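Okay. Water first. (Drink. Seriously, Graciela says I talk too fast when I don't.)

Hi everybody, thanks for coming out, and thanks to the Navarrete Library for letting me go on about a book almost none of you have read. Show of hands, who has? Wait for hands. If it's more than five I'm going to be thrilled and a little nervous.

So the book is called The Ferryman's Account, it was printed in Flallville, and for most of its life the only people who cared about it were people from Flallville. I'm one of them. My grandmother had a copy with the back cover gone, and she read it to us out loud, and she skipped chapter eight every single time. I'm going to come back to chapter eight.

SLOW DOWN HERE

What kind of book is it? It's a novel pretending to be a confession. A man named Cerkley runs a ferry, a passenger goes missing, and he writes down what happened. Then a schoolteacher finds his pages and writes all over them, and her notes are in the book too, down at the foot of the page. By the middle of it her notes are longer than his story! I love her. She's nosy and she's petty and she corrects his spelling while he's describing a drowning.

And you have two people telling you one night, and they don't match. He says the river was high. She says she walked across the shallows that same evening with her shoes in her hand. He says the passenger paid. She's got the fare book, and there's no fare.

(Read the shoes passage. Page is flagged in yellow. Don't do the voice.)

Okay so when I first wrote about this, in the long essay some of you got by email, I said the teacher was the reliable one. I don't think that anymore, and the reason I don't is Eulalia Saavedra, who edited the new edition and who wrote me a very kind letter telling me I'd missed something on the second page. The teacher gives her age twice. The two ages are eleven years apart. I'd read the book so many times and never noticed, because I trusted her, because she sounded like every teacher I ever liked.
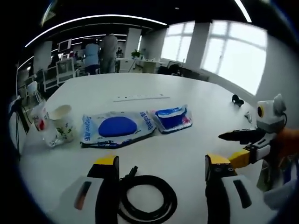

Let me say something about the manuscript, for the people who like that stuff (I know who you are, you're in the front). There are two versions. The early one has 300 leaves and it's written straight through, one hand, no notes at all. No teacher! She doesn't exist yet. The later one is where she turns up, first as a word or two in the margin, then whole paragraphs squeezed in sideways. Eulalia's guess is that the author got bored with Cerkley, or got sick of him, and started arguing with him, and the arguing turned into a person.

I think that's right. Maybe it's a bit romantic. But go home and look at how the notes start. The very first one just says "No."

Pause for the laugh, there's usually a laugh.

Then the word count thing. Graciela Zúñiga did this for me and it took her most of July, so please be impressed. She typed out chapter eight and split it by who's talking. Cerkley gets 2836 words. The teacher gets 3691. It's the first chapter where she out-talks him, and it's the one where he finally gets to the crossing itself, the thing we've been waiting for since page one. He's finally telling us, and she keeps breaking in. You have to flip your eyes down to the bottom of the page and back up, over and over, and you lose your place, and I really believe you're supposed to.

So that's chapter eight. And why did my grandmother skip it? For years I figured it was the body. It's pretty grim, there's a bit with the rope that I won't read at a library. But I asked my mother and she said no, no, it was the notes. She couldn't read them out loud! How would you? Do you stop in the middle of his sentence? Do you save them for the end? She tried it once, my mother says, doing him with her glasses on and her with her glasses off, and all the kids got confused and somebody cried. After that she went right from seven to nine.

Which means I grew up with a Ferryman's Account where nobody ever crosses the river. He pushes off, and then it's winter.

(Slide. Let it sit a second. Drink water.) 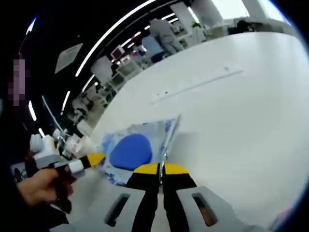
Photo: Graciela Zúñiga

Now, the ending. If you want to keep it a surprise, go get a cookie, I'll wave when I'm done.

Cerkley's last page is him saying he's at peace. Very churchy, long sentences, he forgives everybody including people who didn't do anything. Then there's one more note, and it isn't about him. She says the river has been moved. They dug the new channel up by Firkport, the landing is a field now, and she went out to look at it and couldn't tell which bank she was standing on. That's the last line of the book.

People get mad about that. My old reading group was furious. They wanted to know if he did it. I used to have an answer and I used to give it in this talk, and I'd see half the room write it down, and it felt lousy, so I quit. Ask me in the parking lot.

What I'll say up here is that both of them have a reason to lie, and the book tells you his on page one and never tells you hers. Why does a schoolteacher have the fare book? Where did she get it? How come she knows what the passenger had in his coat? Once you start asking that, you're reading a different novel, and you kind of can't get the old one back. I miss it a little. I miss trusting her.

READ: last note, whole thing. Then the first note again. "No."

If there's time, the bit about the two title pages. If it's already 8:15, skip it and go to questions.

Questions I always get:

Was there a real ferryman? There was a ferry. I've looked for a Cerkley in the parish books and haven't found him, and Eulalia looked a lot harder than I did.

Which edition should I buy? Hers. The old ones put the notes at the back, and it kills the whole thing dead.

Is it okay for teenagers? Depends on the teenager. I'd say sure.

Thank Graciela. Thank the library. Remember to get my copy back from whoever has it, it's the one with no back cover.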